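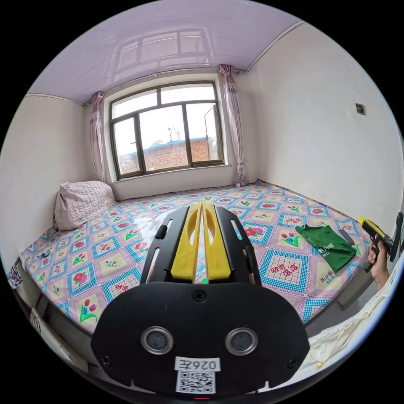 A bed platform built almost to the full width of a room is a simple piece of carpentry and an awkward thing to dress. Standard bedding assumes a mattress with four free sides, two of which a person can walk along. On a platform that meets the wall there is one free side, and every adjustment to the cloth is made from it. The sheet has to reach the far corners, lie flat across a large area, and finish in a drape at the front edge. A printed grid makes the job easier to judge. On a sheet of repeating diamond-set squares with turquoise checkered borders and tulips inside them, any skew shows as a border wandering off its line, and it shows long before the hem does.

Ngozi Chukwu has fitted out small bedrooms in Curkstead for most of her working life, first as a joiner and now through the two-person shop, Chukwu, that carries her name. Her order book is dominated by platforms. The rooms in the older Curkstead row houses are narrow, and a freestanding frame leaves a strip of floor on each side that is too thin to walk in and wide enough to collect dust. A platform takes up the strip and gives it back as sleeping surface.

"People measure the room and forget to measure the bedding," Chukwu says. "They order the deck at whatever the walls allow, and then they go shopping for a sheet."

## Width first

The platform in her own demonstration room is 76 inches across the front. The number was set by a sheet. Chukwu had a flat sheet she wanted to use, laid it out on the workshop floor, and worked backward through tuck, drape and shrinkage until she had a deck size.

Her allowances are plain. At the wall sides she wants 3 inches of tuck, pushed down between pad and wall with a flat wooden paddle. At the front she wants a drape of 7 inches, which covers the edge of the pad and part of the fascia and stops well short of the floor. A longer drape gets stepped on or pulled when someone slides off the edge. A shorter one works loose, as there is too little cloth hanging to hold the rest in place by weight.

Shrinkage is handled by washing. She does not use the percentages printed on packaging. Each new sheet is laundered 2 times, dried the way the household will normally dry it, and measured again along both edges and one diagonal. If the opposite edges disagree, the sheet was cut off grain and will never sit square, however carefully it is tucked.

## Reading the print

Printed grids have a reputation as fussy. In small rooms they are useful. A square print set on the diagonal gives two sets of crossing lines, and a fold or a pull disturbs both. The eye picks up the fault at the point where it starts, so the correction can be made there. On plain cloth the same pull only becomes visible as a wrinkle at the far side, and the usual response is to tug the wrong corner.

The alignment procedure Chukwu teaches is short:

1. Find the middle of the sheet by folding it once, and mark the hem with a clothespin.
2. Line the pin up with the center of the platform's front edge.
3. Kneel on the deck and set the far corners, working from the wall outward.
4. Sight along one row of corners in the print, from the front edge to the back wall.
5. Return to the floor and smooth toward the front, never toward the sides.
6. Remove the pin and even out the drape.

Step 4 is the one that gets skipped. It takes a few seconds and replaces most of the pulling that would otherwise follow.

Writing on the cloth adds a constraint. Sheets with lucky phrases or greetings in the squares have an up and a down, and the household has to decide whether the words should read from the door or from the pillow. Chukwu sets them to read from the front edge, where people stand. She is aware that other fitters do the reverse.

## Surface and finish

Glazed or smooth-faced fabrics slide. On a freestanding bed the slide is stopped by the fitted corners. A flat sheet on a platform has only tuck and friction, and a slick underside will creep toward the front over several nights. The remedy is an underlay with some grip. Chukwu uses a brushed cotton blanket cut to the size of the deck, laid directly on the pad with no tuck at all. Rubber mesh also works but marks some pads and holds damp.

The pad matters less than its edges. A soft, rounded edge lets the drape roll under and shortens it on one side. A firm edge gives a clean line. Prundix, which supplies the boards for most of her decks, cuts a rabbeted front panel that stands slightly proud of the deck and keeps the pad from traveling. Kukia makes a thinner panel with no lip. Chukwu has used both and prefers the lip, with one reservation – it is one more place where crumbs gather, and the sheet has to be lifted to get at them.

## What stays on the deck

A wide platform behaves like a table. Pillows migrate to the walls, and folded clothes, phones and the day's bag end up wherever the arm happened to drop them. None of it harms the sheet, but weight in one spot holds the cloth while the rest moves, and the print bends around it. Chukwu's advice is to assign the far corners to pillows and keep the front third clear when the bed is not in use. Quilted covers are good in the corners. The stitching grips the sheet a little, and a slumped pillow against the wall helps hold the tuck down.

Storage belongs underneath where the build permits it. Front-opening drawers need clearance below the drape, another argument for stopping at 7 inches. Lift-up lids are a poor match for wall-to-wall bedding, as the sheet must come off every time. Chukwu stopped building them in March after a customer returned one to have the lid screwed shut.

She keeps a card tacked inside the workshop door with the sequence for a new job: sheet, pad, deck, fascia, drawers. The cloth is washed before the first board is cut.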